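Looking After Swim Gear Between Sessions

Compiled by Genalyn Mangubat for the Padilla adult swim program. Updated May.

Goggles

Rinse in cool fresh water within an hour of leaving the pool. Tap water is fine. Do not use dish soap on the inside of the lens, as the anti-fog coating is water-soluble and detergent strips it. Do not wipe the inside of the lens at all. Shake off the excess and leave the goggles lens side down on a dry towel, out of the sun.

Once the factory coating has gone, a drop of diluted baby shampoo, swirled and rinsed out briefly, will hold for one session. Commercial sprays last longer. Let them dry completely before use or they sting.

Silicone straps fail first at the buckle. Check for small splits by bending the strap back on itself. A split strap will not survive a dive start.

Caps

Silicone: rinse, blot, turn inside out, dry, then dust lightly with cornflour. Latex gets the same treatment, but keep it away from sunscreen and hair oil, both of which turn it sticky. A latex cap that has stuck to itself can sometimes be opened under lukewarm running water. Pulling it apart dry tears it.

Swimsuits

Chlorine attacks elastane. Polyester and PBT suits last considerably longer and are the better buy for anyone training more than twice a week.

Soak in cold water for 31 minutes with a teaspoon of sodium ascorbate (the cheap bulk powder, not flavoured tablets). This neutralises the chlorine held in the fibres. Rogelio Malabanan objects that 30 would do. It would, but my timer has a sticky zero.
Squeeze the water out. Do not wring.
Dry flat in shade. The spinner at the pool is hard on seams; 4 seconds is the limit.
No fabric softener.

Kickboards and pull buoys

EVA foam absorbs very little but the surface holds grime. Scrub with a soft brush and a weak bicarb solution. Stand boards on edge to dry, with a gap between them. Stacked wet, they grow black spot along the contact face, and it does not come out. Never leave foam in a closed car in summer. It shrinks unevenly and the board will pull to one side.

Storage at home

Use an open bin or a mesh crate. A sealed tub traps moisture and everything in it will smell by the second session. Raise the bin off the floor on two battens so air can get underneath, and put the heavy items (fins, hand paddles) at the bottom.

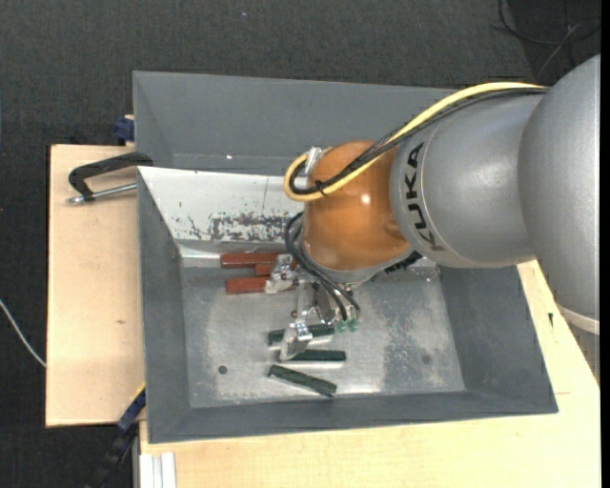
Metal bin resting on two pale wooden surfaces.

Galvanised bins are acceptable for dry gear. Wet fins will leave white oxide marks on the zinc, and those transfer to dark fabric. Line the base with an old towel and change it weekly.

Fins

Rubber fins curl if stood on their tips. Lay them flat or keep the plastic foot inserts in. A curled blade can usually be recovered by immersing it in hot (not boiling) water for 2 minutes and laying it on a bench under a cutting board until cool.

Corrections to Genalyn at the Stukbridge pool desk.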